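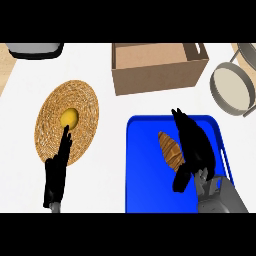 Werville Community Board > Home and Kitchen > Downsizing: what did you regret getting rid of?

luo_lane
We move to the two-bedroom in February and I've been told (by the person I married) that the kitchen has to lose half its contents. I own 13 wooden spoons. I'm prepared to discuss two of them. What did you chuck and then miss?

grumblebee50
The big stockpot. Gave it to my brother-in-law, who now makes soup and tells me about it.

Jingyi Tian
Nothing. I got rid of over 20 mugs on a Saturday morning and couldn't name one of them by lunch. People get sentimental about crockery they wouldn't recognise in a lineup.

luo_lane
Sounds like something a person with matching mugs would say.

Jingyi Tian
They do match. It's lovely.
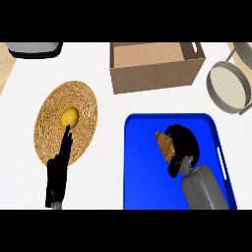
pavlova_pete
Going against the tide, but keep the serving stuff. Everyone says you'll never have people over in a small flat. We have more people over now, they just stand in the hallway. I tossed my mum's cake stand and have been serving lamingtons off a chopping board ever since, like an animal.

grumblebee50
Disagree. A chopping board is a perfectly good plate with ambitions. Ditch the single-use gadgets first. I had an egg slicer from the Vultico outlet that saw daylight twice.

ista_k
Leave the egg slicer out of this. Mine does mushrooms and strawberries as well.

grumblebee50
So does a knife, mate.

ista_k
Not evenly.

pavlova_pete
Can we get back to the spoons? Why 13?

luo_lane
They were a dozen and then I went to a market. Current offer from my other half is that I keep four and the rest go in a box in the garage for a year.

Jingyi Tian
There's a garage? Keep the lot and stop wasting our time.

luo_lane
It's full of his fishing gear. That is apparently a separate conversation.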